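Notes for session 4: where the water goes when it rains
13 Sep 2019

Okay, picking up where we ran out of time. We had just got to the part where I drew the street on the board and asked what happens to a storm once it hits pavement, and the bell beat us to it. So let me finish that thought, and then we'll get to Katmont.

Rain that lands on a lawn or in the woods mostly soaks in. Rain that lands on a roof, a driveway or a parking lot has nowhere to soak, so it runs. It picks up whatever is lying around (oil drips, lawn fertilizer, dog mess, cigarette butts) and carries all of it to the nearest drain. In Vadley the storm drains do not go to the treatment plant. They go straight into Moya Creek! Half the room looked shocked when I said that last time, so I'm putting it in writing. The sinks and toilets in your house go to the plant. The grate at the curb goes to the creek.

Older towns often work differently. They have combined sewers, where both kinds of water share one pipe. That's fine on a dry day, but in a big storm the pipe fills up and the overflow goes into the river untreated. Keep the two words apart in your head, combined and separate, as I'll use them all month.

Now some vocabulary you'll need for the reading. An impervious surface is anything water can't get through. Runoff is the water that leaves it. A watershed is all the land that drains to one place, and it doesn't care about town lines — our watershed takes in most of Katmont as well, which is why the two towns keep arguing about who pays for what.

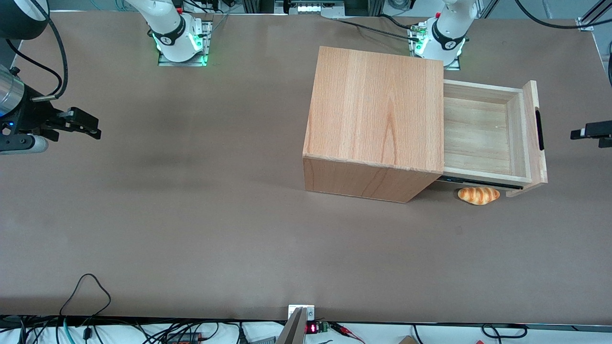
The argument is pretty simple once you strip it down. Katmont is uphill and has the big shopping area. Vadley is downhill and has the flooded basements. Under the current deal each town looks after its own drains, so a new parking lot up there costs them next to nothing and costs us a lot. I'm biased, I live on the low side of the creek, so take that with a pinch of salt and read both position papers before you make up your mind.

Let's do the math we skipped. One inch of rain on 1,000 square feet of roof gives you around 620 gallons. The Brornine warehouse lot is the one I like to use, mostly as you can walk over and look at it after class. Say we mark off a patch of 2155 square feet there. Multiply 2.155 by 620 and you get a bit over 1,330 gallons from a single inch of rain, and that's one little patch of one lot. Try it with your own roof. Measure the footprint of the house and forget about the slope, it doesn't matter for this (people always ask).

What can a town do about it? The cheap fixes are small and kind of scattered: rain gardens, strips of gravel, downspouts that empty onto grass, barrels. The expensive fix is a detention basin, basically a big shallow hole that holds the storm back and lets it out slowly. I love a good rain garden, but they clog with silt if the upkeep gets dropped, and upkeep is the first thing cut from a budget. We'll come back to that when we do the money session.

For next time:

Read pages 11 to 19 in the packet. Skip the box on soil types for now, it's confusing and we'll go through it together.

Find 2 storm drains near where you live and write down what's upstream of each one. A sketch is fine. Please don't lift any grates!

Bring your roof number in gallons, with your working shown. If you live in an apartment, use the whole building and then divide by the number of units.

The creek walk is still on for later in September. Wear shoes you don't mind getting muddy, the bank below the footbridge is a mess.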